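Datasets > Home & Interiors > Text tables
Posted 22 Dec 2020 by Haziq Liem

Prisdale Lounge Tidying Notes - README

This is a table of written notes on the lounge at Prisdale: what is in it, where each thing belongs, and where it was found when somebody went in to tidy. It has 559 rows, one row per thing per visit. The rows are short. A typical one reads "throw cushion, cream armchair, left alone" or "bottle, side table, to kitchen."

The lounge notes were split off from a longer household list that Josué Caldeira started in 2013. The longer list covers the kitchen and the hallway as well and is kept separately under the name Medeiros. You do not need it to use this one, except for the item codes, which are the same in both.

What is in the folder

lounge_notes.csv - the main table
items.csv - the item list, with a code and a resting place for each
zones.txt - a plain description of the floor zones
CHANGES.txt - corrections since September

Columns in lounge_notes.csv

visit - a running number for the tidying session
item - code from items.csv
found - zone or piece of furniture where the item was
state - folded, bunched, upright, tilted, open, closed or blank
action - moved, folded, wiped, left or thrown out
note - free text, often empty

The state column is the one most often filled in wrong. "Bunched" is for cloth only. "Tilted" is for anything that should stand up or lie flat and is doing neither. If a blanket is half folded, put "bunched" and say the rest in the note.

Soft things and molded things

Cloth and hard plastic take up a good part of the item list, and they are written up differently. For cloth, the color comes first, then the weave if it can be told without handling it, then how it lies. Dark gray fabric with a fine rib goes in as "charcoal, ribbed" even when only a small stretch of it shows the rib. Molded pieces are written up by color and edge. A cream surface with a raised lip and a shallow step across it is "cream, molded, lipped, stepped." Leave out the words mat and tray unless you have turned the piece over and know which one it is. Early rows used both words for the same thing and had to be redone. 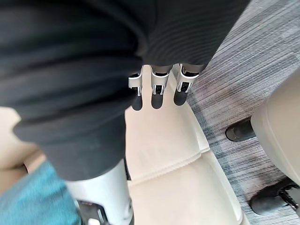

Zones

The lounge floor is divided into zones so that "on the floor" can be made more exact. Zone names go by the nearest piece of furniture. "Chair front" is the strip of carpet in front of an armchair, "table foot" is the carpet under and between the table legs, and "wall row" is anything level with the furniture along the wall. The open carpet has its own zone, called "square" when there is tape down and "open" when there isn't.

The carpet is striped gray tile laid in planks, with the direction changing from one patch to the next. Do not use the stripes to describe a position. Two people will read them two ways. Clear tape is also hard to pick out on this pattern, and a top edge can nearly vanish into it, so look for the sheen before writing that a side is missing.

Resting places for the wall row are as follows. The cream armchairs stay where they are and are logged only if one has been turned. The small round white table goes between them. A throw cushion belongs against a chair back. The mustard-tan blanket may be left over the back and seat of a chair, and is logged as "bunched" if it has not been folded. Bottles on the table are logged one by one. Small items near the base of a bottle can go in a single row with the code MISC, as long as the note says so.

Light, see-through things on the floor get the code CLEAR and a color. If it can't be told whether the thing is a bag or a bottle, the row says "blue, translucent, unsure" and the action is still filled in.
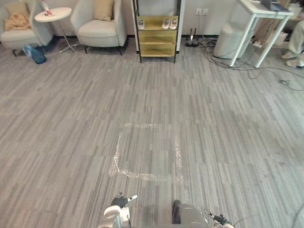 Does a blanket left on a chair count as untidy?
It depends on the chair. A blanket on a cream armchair is at its resting place, so the action is "left" or "folded." On any other seat it is "moved."

What the notes are good for

They were written to settle where things go, and they do that well enough. They have also been used to make a short tidying sheet for new people at Neltier, and Pondano borrowed the zone names for a lounge of its own. The notes are weak on how long anything took. No times were kept, and the order of rows within a visit is not the order in which things were picked up.

Known problems

Visit 18 was entered twice. The second copy is marked "dup" in the note column and should be dropped.

Roughly 50 rows have a blank state. Most are small table items for which none of the words fit.

"Beige" and "cream" were used for the same pieces by different writers. The item list now says cream for the armchairs and beige for the cushion. Old rows have not been changed.

Corrections

Send them to Josué or to me with the visit number and item code. If you are adding a new item, give its resting place at the same time - a code without one will be sent back.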